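The Last Two Years at Telwood

The club had been playing at Telwood since 1919, and Wumpini Kyei had been throwing left-handed curveballs there for seven seasons, long enough that the man who sold peanuts behind third base called him son and the woman in the ticket booth sent him home every October with a jar of pickled beets he did not like and had never once thrown away.

He was thirty-four that winter. The offer had come in an envelope, which he thought was a nice old-fashioned touch until he remembered that the club's email had been down since New Year's. Two years, with a little more money in the second one, and a line about a coaching job afterward that had been worded so carefully you could have read it either way. Across the river, Pretberg had offered him three years and a house to rent near the park, and their general manager had called him personally and pronounced his name right on the first try.

So he drove out to see Hendrik Mertens, because that was what you did.

Hendrik had caught for Telwood back when the outfield wall was still chicken wire in places, and then he had managed the club, and then he had retired and moved out past Juslow to a low brick house that his daughter's family had slowly filled up from the back rooms forward. He had caught Wumpini's very first bullpen session, bad knees and all, when the regular catcher was down with the flu, and he had said only one thing at the end of it, which was, "Well, that one moved." Wumpini had lived on that sentence for most of a summer.

There was coffee already made when he got there. Hendrik always made it too strong and then apologized for it, and poured you a second cup while he was apologizing.

"Chuang called me," said Hendrik. Chuang was the owner, the second one of that name, the son of the man who had bought the club with the money from his tire stores. "He wanted to know if you'd be coming out here. I said I didn't know. I'd already put the coffee on, so I suppose that was a lie."

"What did he say?"

"He said he couldn't go to three. He sounded ashamed of it. I told him his father once tried to pay me in tires." Hendrik thought about this for a while. "They were good tires, too. I had them on the station wagon till the floor rusted through."

They talked about the station wagon. They talked about the road trip when the bus heater quit and the whole infield had slept in their catcher's gear, or claimed to have, and about the shortstop from that club who sold boats now and was doing very well. Wumpini had the envelope in his jacket the whole time, and every so often he touched it through the cloth, the way he touched the bill of his cap before a full-count pitch – a habit the Pretberg hitters had surely noticed by now. 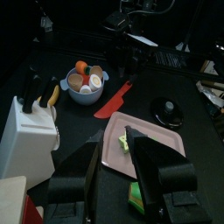 "Three years is a long time for an arm," Hendrik said at last. "I don't mean yours in particular. Any arm."

"They'd pay me for all three."

"They would. They're decent people over there. I hate to say it, but they are." He turned his cup around on its saucer. "Do you want me to tell you to stay? I'll do it if you want. I'm old and I like having somebody to go and watch."

Wumpini laughed, and then found he couldn't answer right away. He was thinking about the ticket booth, and about walking out to the bullpen in April when the grass was still more brown than green and you could hear the freight train going by behind the scoreboard. He was thinking that he knew which step in the dugout was loose. It seemed a silly thing to weigh against a year's pay, and he weighed it anyway, all through the second cup and almost to the bottom of a third.

"The mound's low," he said. "At Pretberg. I've never liked that mound."

"It's a terrible mound," said Hendrik warmly.

He signed at the kitchen counter with a pen from Hendrik's bank, and had to ask what day it was. February 23, 2011, he wrote, under his name, and the pen skipped on the last number so that he had to go over it again. Hendrik went to look for a stamp, and was gone a good long while, opening and shutting drawers at the other end of the house and calling out that he knew he had some, he had bought a whole roll at Christmas.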